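Notebook, Saturday
Focus offset, Jekgate loan body with the Wirkis short telephoto

Picked up where the last entry left off. The complaint on the loan sheet was "eyes soft, ears sharp" from the Osham bird walk. That reads as back focus, but the borrower also had the camera on continuous AF with all points active, so the field files prove nothing. Looked at them anyway. On the perched heron the point lands on the shoulder in most frames and the shoulder is soft as well. Enough to justify a proper run.

Setup: body on the heavy tripod, center column down, stabilizer off, single AF, center point only, lens wide open. Cable release with mirror delay. Nishimura chart with the slanted ruler, target plane squared to the sensor with the mirror trick (lens reflection centered in the finder). Light is the two continuous panels, both on daylight. Room lights off because the old tubes band badly at the speeds I was getting.

Procedure as before. Defocus by hand to infinity, half press, shoot. Defocus to near, half press, shoot. Alternate until there are 10 frames at each setting. Discard nothing. Read the ruler at full magnification and write down where contrast peaks. Live view focus used as reference, same distance, tripod untouched.

Results:
Offset zero: peak sits behind the target plane in every frame. Live view reference is on the plane. So the lens can get there and the phase detect side is what misses.
Offset -2: better, still behind.
Offset -6: on the plane in most frames, slightly in front in a few of those approached from near.
Stored -6 in the body for this lens.

Spread between approach from near and approach from infinity is larger than I would like. It does not shrink as the offset changes, so it is play in the focus drive or tolerance in the AF module, and the offset menu cannot touch it. Noted on the loan sheet.
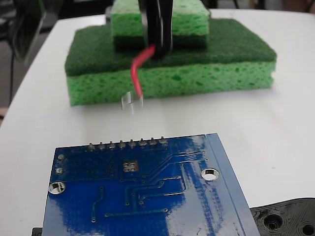
Reply written in under this, different pen: at what distance? The offset on this lens drifts with subject distance. I set one up on the short chart last spring and it was front focusing on everything past the fence line. Birds are never as close as your chart. Repeat it long before the body goes back on the shelf.

Fair. Distance was the usual chart distance, which is too short for what this lens gets borrowed for. Moved the tripod to the far end of the corridor and hung the chart on the door. The ruler is too small to read well from there, so I used the printed newspaper page at an angle with a marker line for the target plane. Coarser reading, but the depth of field is deeper too and the question is only which side of the line it falls.

Long distance, offset -6: in front of the line. Small but repeatable.
Long distance, offset -2: on the line as far as I can read it.
Long distance, offset zero: behind, just.

So the reply was right. There is one value per lens in this body and no separate near and far entry, and a compromise has to lean toward the far end. Changed the stored value from -6 to -2. Portrait users at close range will see a little back focus wide open. They can stop down or use live view. Wrote that on the card in the case in plain words.
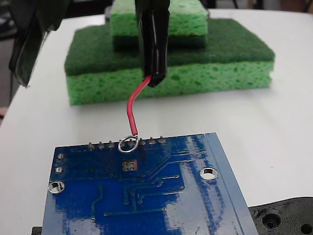 Also checked whether the teleconverter changes anything. It does. The body treats lens plus converter as a separate combination and starts it at zero, so whoever fits the converter loses the correction without being told. Did not calibrate the combination today. The finder is dim with it on and the AF hunts under the panels. Needs daylight.

Continuous AF not tested. A static chart says nothing about tracking. The soft heron frames could still be partly point selection, and the loan card should tell people to start from the single center point and widen from there.

Housekeeping: the second battery for this body reads full and drops to half after a short live view session. Marked it with tape. The tripod plate had worked loose between the short and long runs. I tightened it and repeated the first long set, same result, so the readings above stand.

To do:
Calibrate converter combination outdoors, Osham if the light holds.
Repeat long distance with a bigger ruler. Print one on stiff card.
Compare against the other Jekgate body with the same lens, to see how much of the error belongs to which.
Ask Wirkis whether the focus drive play is within spec. Attach the near/infinity pairs.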